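Hudau Home Services
About Us

Hudau Home Services provides household sorting, packing and storage to private clients, landlords and care residences. The company was established by Edeltraud Gruber, who had spent many years managing linen and supplies for a residential school and who began by helping former colleagues prepare for retirement moves. The firm has since grown to a staff of 14, with an office and packing room on the ground floor of the Wieser building and a storage hall at Stollon.

Our Work

Most of our clients come to us at a time of change. A parent is moving to a smaller apartment, a student is leaving a rented room, or a family is combining two households. The large furniture is usually the simple part of such a move. Beds, tables and wardrobes can be measured, listed and assigned to a truck in one morning. The contents of drawers, bathroom shelves and window sills take far longer, and it is in this area that Hudau has built its reputation.

In the past year we completed 466 household assignments. Of these, 137 were full clearances, in which every room was sorted and packed by our own staff. The remainder were partial assignments such as a single bedroom, a bathroom, a cellar or a child's playroom.

How We Sort

Each assignment begins with a visit by a senior member of staff, who walks through the rooms with the client and agrees on four groups: items to keep at hand, items to store, items to give away and items to discard. The client's decision is final in every case. Our staff are instructed not to comment on the value or condition of anything they are asked to keep, and they do not open letters, albums or locked cases.

Small goods are gathered by room into open cardboard boxes. Soft goods travel together. Plush toys, cloths, garments, bath accessories and fabric remnants may share a box, provided that all of them are clean and dry when they go in. Glass, jars and anything containing liquid are packed separately and upright. Telephones, chargers and keys are never packed by our staff and remain with the client throughout.

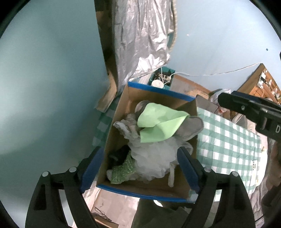 Boxes stay open until the client has looked through them. This inspection was introduced by our operations manager, Vinzenz Fankhauser, following a review of the questions clients raised after delivery. The greater part of those questions concerned small items that had been packed correctly but could not be found. Once the client has approved a box, it is closed, numbered and entered on the Drisex list, our own inventory sheet, which records the room of origin, the general contents and the destination. One copy is handed to the client and a second is kept at our office for two years.

Storage at Stollon

The Stollon hall offers 1,000 numbered places for boxes and small furniture. It is heated in winter and is open to clients on weekdays by appointment. Textiles and toys are kept on the upper shelves, away from the loading doors. Clients may store goods by the month, with no minimum term, and may add or remove individual boxes on request. We do not accept food, plants, fuel, paint or live animals.

Giving and Reuse

Items that a client wishes to give away are collected once a month and offered to local charity shops and shelters. Almost 3,000 articles were passed on in this way last year, the majority of them clothing, bedding and kitchen goods. Personal care articles are accepted for reuse only in their original sealed packaging. A written receipt is available to any client who requests one.

Our Staff

New employees complete six weeks of training before they are sent to a private home. The program covers folding and wrapping, safe lifting, the handling of fragile goods and the keeping of the Drisex list. Equal attention is given to conduct. Staff remove outdoor shoes on request, take their breaks away from the client's living space - unless invited otherwise - and leave each work surface as they found it. The same team remains with a household from the first day to the last whenever this is possible.

Mrs. Gruber continues to serve as managing director and personally reviews all written comments from clients. Mr. Fankhauser is responsible for scheduling, the packing room and the storage hall.

Visiting and Contact

The office is open Monday through Friday from 8:30 a.m. to 4:30 p.m. and is closed for the first two weeks of August. Storage clients who require access during that period are asked to make arrangements by the end of July. Initial visits within the city are free of charge. For homes outside the city, a travel fee applies and is deducted from the final invoice if an assignment is booked.

Used cardboard boxes in good condition may be returned to the packing room entrance at any time during office hours.

Page last revised 6/8/22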